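From: Lorcan Coughlan
To: Murnach Computer Users list
Date: 10/16/24
Subject: Re: Old desktops for the Keane hall

Ultan Mulligan wrote:
> Does anyone know if the older desktops are worth keeping past
> this year? I've got 11 of them at the Keane hall and the
> members mostly use them for email and the family history
> program. I'd like to stay under 80 dollars a machine if we do
> anything at all. Also, is it the drive or the memory I should
> be looking at first?

Hi Ultan,

Drive first. If they still have the original hard disks, that's where most of the waiting comes from. We changed ours over in February and start-up went from several minutes to well under one. A small solid state drive is plenty for email and family history, as long as people keep their scanned photos on a separate disk or a USB stick.

Memory comes second. Anything with 4 GB will open a browser but it gets sluggish once you have a few tabs going. Check what type the board takes before you order. I bought the wrong sort for three of ours and had to post it back at my own cost.
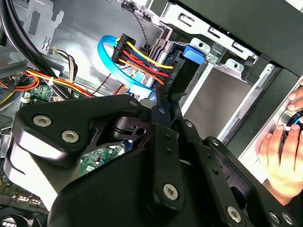
Inside one of the desktop cases, side off.

Give them a clean while the sides are off. Turn the power off at the wall and unplug the cord, then use a soft brush and short bursts of canned air. Hold the fan blades still with a finger while you do it. Take them outside if you can, as the dust goes everywhere and the hall carpet won't thank you.

On the software side, Damián Núñez has a set of notes on moving the family history files across without losing the linked pictures. He posted them to the list last year under the heading "Trasow export", but I can send you a copy if you can't find it in the archive.

I wouldn't spend anything on new graphics cards or cases. If a power supply has gone, strip the machine for parts and keep the rest running.

I've got a spare screwdriver set and a drive dock you can borrow. Let me know which week suits and I'll leave them at the Muvitz office for you to pick up.

Cheers,
Lorcan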